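Chapter 7
Sorting Lunch: Your Club's First Table Task

Before you start: finish Chapter 6, charge the laptop, clear the bench. Club time is 40 minutes so move fast.

By now your team can open and close the gripper from the keyboard. Good. Next step is harder. Pick up a piece of food, put it on the plate the task card names. Sounds easy. Isn't, the first week.

Līga Lūse ran this unit with her Vivholm after-school club in May, and most teams there got stuck on the same thing. Starting position. Write yours down! 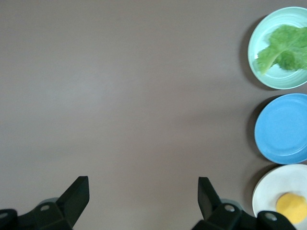 Figure 7.1 Wrist view, gripper open. Lettuce on the green plate, blue plate empty.

Key words for this chapter: wrist camera, reach, grasp, release, reset. Look them up as you go, theyre all in the back.

What you need: plates in different colors, play food or real, one task card per team, notebook.
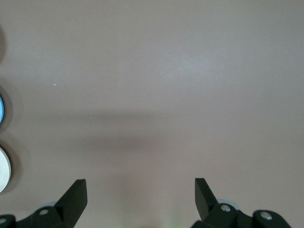
Roles next. One driver, one card reader, one person on the log. Swap after 8 tries, even if the driver is doing great. Log every try, misses too. A miss with no note is no use to you when we get to training in Section 7.3.

7.1 Reading the task card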